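Care labels and those little plastic tag fasteners: cut or leave?

stosteck_sam
Posts: 1272
Saturday, December 6, 2025

Doing the laundry on the couch as usual and I've got a red top with a white care label in it plus the clear plastic fastener from the price tag. I always forget those until I'm folding. Do you cut both out or only the plastic?

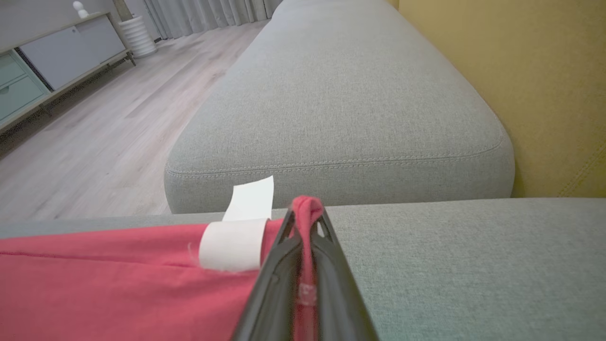
My habit so far is to snip the fastener and leave the label alone. My sister in Bredmont takes everything out the day she buys it and says labels are why her kids scratch. I've ruined 2 shirts cutting too close to the seam, so I'm careful now.

mwangi_sang
Posts: 200

Plastic goes, label stays. Without it you don't know what temperature to wash at, and red is the one color I wouldn't guess on.

sannafolds
Posts: 69

Disagree. It's a red top. Cold wash, low dryer, done. I use a seam ripper and take out the stitches holding the label. Takes a minute and leaves no stub. The stub is what itches.

mwangi_sang
Posts: 200

Fine until the label is sewn into the side seam with everything else. Then you've opened the shirt up.

sannafolds
Posts: 69

Then close it with three stitches. Or trim it and fold the end under.

mitra_m
Posts: 69

If the label has faded blank there's no point keeping it. For the fastener, cut the thin part and pull both ends out. Don't yank it, it leaves a hole in knits.

stosteck_sam
Posts: 1272

Thanks. I'll get small scissors for the laundry basket and leave the labels for now. Any tips for lint on red? Mine always picks up white bits.

mitra_m
Posts: 69

Wash towels separately.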